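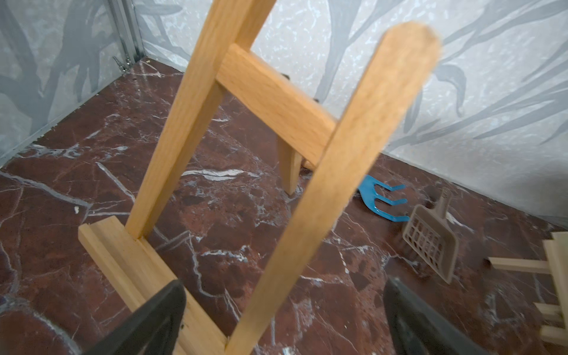
FOR IMMEDIATE RELEASE

Sunday, November 17, 2019

Dismont Announces the Mevis Tabletop Easel, for People Who Paint Where They Eat

Dismont, maker of small wooden goods for rooms that are already full, today announced the Mevis, a tabletop easel in light wood with a matching set of square painting boards. The Mevis goes on sale today at the Grgić art supply store and through the Dismont mail-order counter.

The company would like to be clear that the easel does not improve anyone's painting. Testing on this point was thorough. Between July and the end of the trial period, 43 households were lent a Mevis and a pair of boards and asked to use them in the course of ordinary life. The paintings that came back were of fruit, mostly, and one very patient dog. The easels came back in good order, and a few had to be asked for twice.

The design is an old one. Two front legs, a crossbar between them, a third leg behind, and a ledge along the bottom with a small raised lip so that the canvas stays where it was put. Dismont looked into adding a drawer, a lamp bracket and a place for a cup. All were dropped after a meeting that ran long and settled nothing else. The cup in particular was felt to be asking for trouble, given how many painters have already rinsed a brush in their coffee.

The boards are sold in pairs. Each is plain light wood, square, and meant to lie flat on a table or floor for drawing, cutting paper, or keeping paint off a surface that somebody cares about. They also stack, and two boards take up very little more room than one. Dismont is aware that many customers will use them for cheese and has no official position. 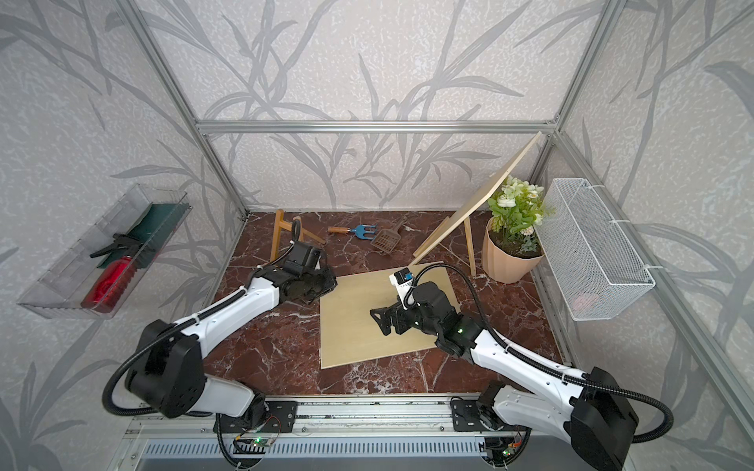

Does the easel have to be put away when it isn't in use?

Most owners leave it standing, and it does no harm on a shelf or in a corner of the floor with a postcard on it. For those who prefer a clear table, it can be laid flat next to the boards. Keep it away from radiators and wipe off wet paint before it sets in the groove.

The Mevis grew out of a complaint. Dismont's earlier easel, the Ukeo, was a full-height studio model that weighed 11 pounds and won a good deal of praise from people with studios. Everyone else wrote in to say that it blocked the hallway. The company read the letters, moved its own Ukeo out of its own hallway, and began work on something smaller.

The first run is 600 easels. Of these, 100 have been set aside for schools and evening classes, which may order them at a reduced price by writing to the mail-order counter on headed paper. A second run will follow if the first one sells. If it doesn't, the staff have been told what they are getting for the holidays.

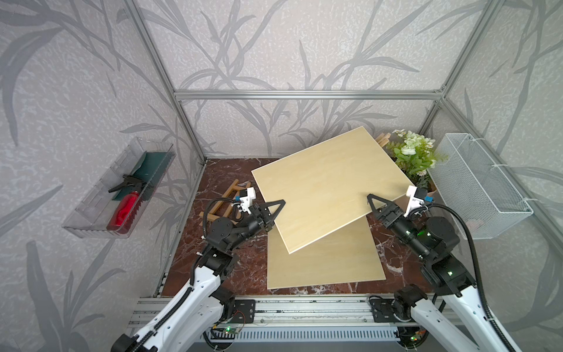 Setting Up and Looking After the Boards

Lift the top board from one side, then take hold of it at both edges – pulling one straight across the other will scuff the face. Store them flat. A board left leaning against a wall for a season may take on a gentle curve, and turning it over for a week or two usually brings it back. Light sanding takes care of pencil dents. Oil paint is forever, though many owners report growing fond of it.

Availability

The Mevis easel and the paired boards are sold separately or together. Grgić will have an easel and a pair of boards out on the front counter through the end of the year, and visitors are welcome to pick them up, turn them over and put a canvas on the ledge. Bringing the dog is a matter for the store.

Press samples can be requested from the Dismont press desk. Please return them.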